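Print this page | E-mail this article

We use cookies to improve your visit. By continuing to browse you accept our cookie policy. Sign up for the Tenelmont newsletter.

4. Good practice for reporting simulated manipulation trials

The rules in this section were drafted at Tenelmont and revised after comments from Thu Thái and from the Gilchrist group. They apply to any tabletop trial run in simulation whose results are to be compared with those of another laboratory.

4.1 Scene record. Each trial shall be filed with the full starting state of the scene: the pose of every object on the work surface, the joint positions of the arm, and the opening of the gripper. Objects that play no part in the task shall be recorded in the same way as the target. In our review of earlier reports, distractor objects were the item most often left out, and two reports that used the same task name could not be compared for that reason.

4.2 Start position. The gripper shall begin clear of all objects. A clearance of 5 cm is recommended — larger where tall or open-framed items stand on the table. Contact at the first time step makes a trial void and it shall not be counted as a failure.

4.3 Occlusion. Where one object hides part of another from the recording viewpoint, the report shall say so. Open structures such as the abacus in Figure 3 call for special care, as items behind them are seen only in part. Labels given to such items shall be taken from the scene file and not from the rendered view.

4.4 Repeats. At least six repeats shall be run for each starting state, with the random seed of each stated. The Hustari protocol asks for four; we found this too few when the surface is covered with cloth. Preparing the record added about three minutes per starting state, a cost that the Fludusley reviewers judged acceptable.

4.5 Changes. Any change to lighting, wall color or surface covering creates a new scene and requires a new record, even when the objects have not moved.
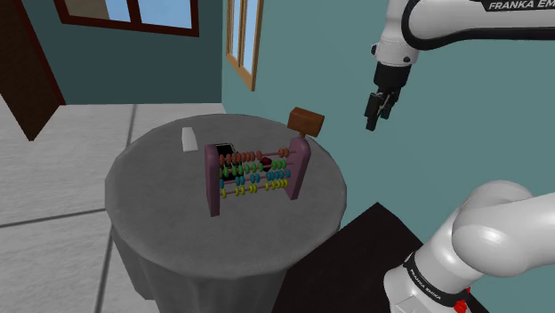 Figure 3. Simulated tabletop scene with abacus, mallet and Franka Emika arm; gripper clear of all objects (see 4.2).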